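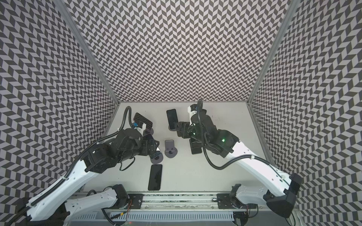
Cell 2 at Drollow: notes from the open day

Visit date: 2 October 2021

Drollow opened its handling lab to outside maintenance people for an afternoon, and I went mainly to see how the phone cell is kept running. Hugo Sepúlveda looks after it and did most of the talking.

The cell has two arms on one rail along the front of a white tabletop, with patterned walls on the other three sides and aluminum posts at the back corners. The job is placing smartphones on round-based stands. Both arms reach in over the same table, so the middle is shared space, and most of the setup work concerns who may enter it and when.

Mounting and rail

Each arm sits on a black plate bolted to the rail. Sepúlveda checks the bolts every 18 shifts with a torque wrench and marks them with paint. A plate that has crept shows up first as a placement error at the far end of the reach, where a small rotation at the base is largest. The perforated cover strip comes off for cleaning at the same visit.

Cables

Corrugated conduit follows the long links, clipped at intervals, with slack left in loops near the joints. The clips are the wear item. The log listed 61 clip replacements against one motor module. Zoia Hrynyshyn, who keeps the log, asked for a looser loop at the wrist after a connector was pulled in the spring — no repeat so far.

Gripper service

The wrist is a stack of separate motor modules, and a failed one is swapped whole. We were talked through the procedure:

Park both arms clear of the center.
Cut power at the base and wait for the drives to discharge.
Unplug the wrist cable before loosening any screw.
Swap the module, then re-zero that joint only.
Run an empty stand first, then a phone.

The re-zero fixture comes from Korkura and fits either arm. I asked for the drawing number and was given 239, revision pending.

Parking was at the Sternia gate. Coffee ran out early.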